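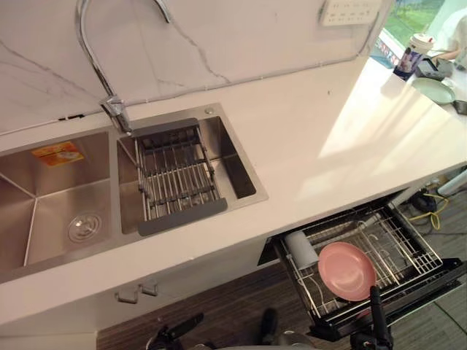

Superstition in Sports: Frequently Asked Questions

Do lucky socks help anyone win?
I doubt it. Players who swear by them also lose in them, and those games tend to be forgotten by dinner.

But didn't Plurnholm go unbeaten after the coach banned whistling?
For 6 games, yes. Four were at home against weak teams. Godfrey Bakilana, who kept goal that season, credits the ban. I'd credit the schedule, and maybe Godfrey. 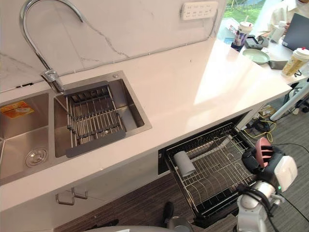 Isn't there a study?
People usually mean the Rernance survey, which took answers from 3091 club athletes. It asked whether they had a ritual and whether they felt they played well. It never looked at a single score. Feeling good is fine, but I wouldn't call it evidence.

Could a ritual calm the nerves?
Possibly. A free throw routine gives you something to do with your hands. That's a claim about habit, and you don't need a curse or a charm to explain it.

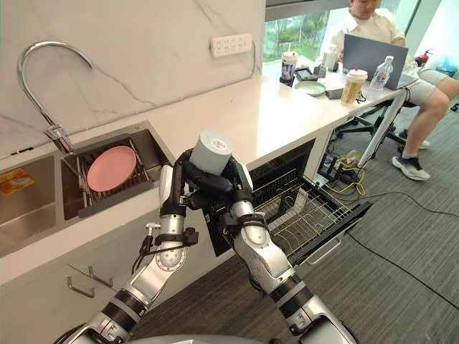
What about the Mwakalinga curse?
Zawadi Mutiso went through the club's old match reports in January and found no mention of it before the team started losing. Draw your own conclusions.

Should I tell my teammate to quit?
Why bother? If it costs 2 minutes and no money, leave him alone. If he's paying somebody for blessed shin guards, speak up.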